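Oiling a wooden cutting board that lives on a marble counter

Reading time: 2 minutes
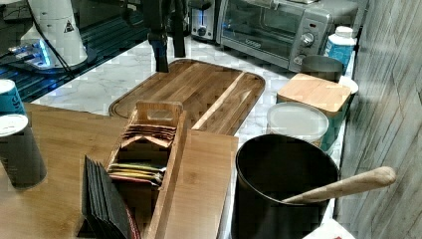
Can you use olive oil on a wooden cutting board?
Use food-grade mineral oil instead, the kind sold at the drugstore, since olive oil can go rancid in the wood and leave it smelling stale.

Posted by Salamatu Sowah

Okay, so that was the easy bit and I got it from my mother-in-law, but I have more! My board is the big brown one with the groove running all the way round, and it stays out on white marble full time next to the tea tray and all the canisters (I have no cupboard it fits in, believe me, I've measured). Last July I oiled it at 4 in the afternoon, put it straight back, and by dinner there was a dark greasy patch on the marble in the shape of a board. Took me weeks with baking soda paste to fade it. How do you all oil a board this size without wrecking the stone? And how do I stop the groove from staying sticky?

Gyula Bodnár

I've had marble for years and I've made that same stain, so you have my sympathy. Move the board off the stone completely before you start! I do mine on an old towel on top of the washing machine. Wash it, stand it on its edge and let it dry overnight, then wipe the oil on thin, both faces and all four sides, and leave it standing up again until the next morning. Then go over it with a clean rag, and keep going until the rag stops picking anything up.

The groove gets sticky from too much oil sitting in it. I wrap a bit of rag around a chopstick and run it round the corners, where it likes to pool. If it's already gummy, hot water and dish soap with an old toothbrush, dry it well, start over.

I also put 4 little silicone feet under mine. It lets air underneath and the board stops sliding when I'm chopping squash.

Amos Ferreira

just flip it over lol. mine has never been oiled and its fine

Alaric Okafor

Please do oil it, Amos's board is living on borrowed time! I'd add a wax on top. I use the Brillimier board cream, one thin coat after the oil has had its night, and it leaves the surface a lot less greasy to the touch. If yours feels rough after washing, a light go with 800 grit paper along the grain smooths it right out. Oh, and get your marble resealed if water has stopped beading on it.

Related
Getting tea stains out of a bamboo tray
Do canisters with bamboo lids keep coffee fresh?
Crumbs under the toaster oven: how often do you pull it out?
Wooden spoons that smell of onion

Contact us | © Relell Home Help | Back to top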